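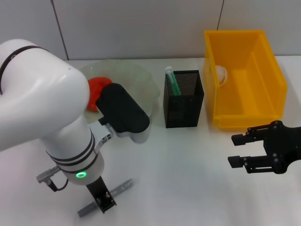
Looking for people who write letters (or used to, or keep meaning to)

Hi! I'm putting together a small study on handwritten letters and I need 27 people to take part. If you have a pen, a mailbox and a little patience, please read on, and if you know someone who fits better than you do, send this along to them.

A bit of background. When my grandmother moved out of her house I ended up with four shoeboxes of her mail, and I spent most of a winter reading it on the floor of my hallway. Weather, hip pain, who was and wasn't speaking to whom, a long argument about a pie crust that ran for two years. I was hooked. I've since typed up 3,158 pages of ordinary letters from families who were kind enough to lend them to me, and the whole pile now lives under the name Nondness (it was a typo on the first box label and it stuck).

What I don't have is anything recent. Nearly all of the collection was written before 1990, and I'd love to know what people put in a letter now, when they could just as easily text. Do they still open with the weather? Do they apologize for taking so long to write? I always do.

So what you'd be doing: I pair you with another participant you've never met, and the two of you write back and forth for six months. One letter a month each, by hand, any length. You mail the letter to me first, I scan it, and it goes out again to your partner within a couple of days. Yes, that means I read them. If that bothers you, this probably isn't your project, and no hard feelings at all!

You should be 18 or older, have a US mailing address, and be okay writing in English. Your spelling can be terrible. Your handwriting can be pretty bad too, though I do have to be able to read it, and I've gotten good at this. I'd especially like to hear from people under 30 and from people who work nights, because I have next to nothing from either.

You'll get paper, envelopes and stamps from me, plus $600 at the end if you've sent all six letters. If you drop out partway you still get paid for what you wrote, $100 a letter. The money comes from a grant from the Mavromatis Fund, which has been very relaxed about the whole thing so far.

Names, addresses and anything that points to a third person get blacked out before a scan goes into the collection. You can pull a letter at any time up to the end of October, and you don't have to tell me why.

To apply, send me one page, handwritten, on whatever you had for dinner last night. No résumé, please. Mail it to Nondness Letters, c/o Gevari Print Shop, Box 828, and put your phone number or email on the back so I can reach you. Pages need to be postmarked by April 14, 2026. I'll write back to everybody, though it may take me a few weeks, and it'll be by hand, so check the mailbox and not your inbox.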